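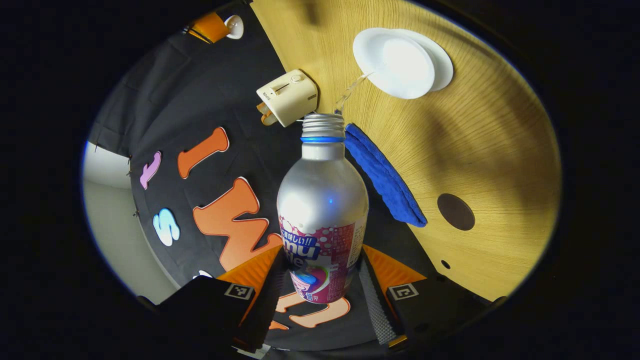 Grip pads should be changed on a schedule

Most of us who look after hand-held grippers change the pads when something drops. I think this is the wrong rule, and that it costs more than the pads do.

A pad wears in a way that is hard to see. The small bumps on its face go flat at the top first, while the sides still look sharp. The tool still picks things up, because the operator squeezes a little harder to make up for it. By the time a bottle slides, the grip has been poor for days and every recording made in those days shows a hand correcting for a bad pad. The arm that later learns from those recordings has no such hand.

At Corkent we ran both rules on the same bench. With pads left until they failed, the worst of them reached 341 picks before the first slip. We now change at 100, in pairs, and write the count on a strip of tape on the handle. Ysaline Chevalier, who set up the bench, wanted a lower figure still. I thought that wasteful and I still do, but I would take her figure over no figure.

The choice of test object matters as well. Smooth metal is a fair test and cardboard is not. A rounded can or bottle touches the pad along a narrow strip, so it shows wear that a flat box hides. The Akus check sheet we inherited used only boxes. It passed 13 pads that I would not have put back on a tool.

The other half of the job is the markers. If a finger has been off for a pad change, its marker must be looked at before the tool goes back into use. A lifted corner or a smear of glue will shift the measured opening, and a shift of 2 mm is enough to spoil a close grasp. Wipe the face with a dry cloth. Do not use solvent on printed markers — we lost a full set at Pestville that way.

The usual objection is that a schedule throws away good pads. It does. Joly, our supplier, sells them in bags, and one bag costs less than an afternoon spent sorting bad recordings from good ones. The old pads go in a tin and we use them for training new staff to fit them.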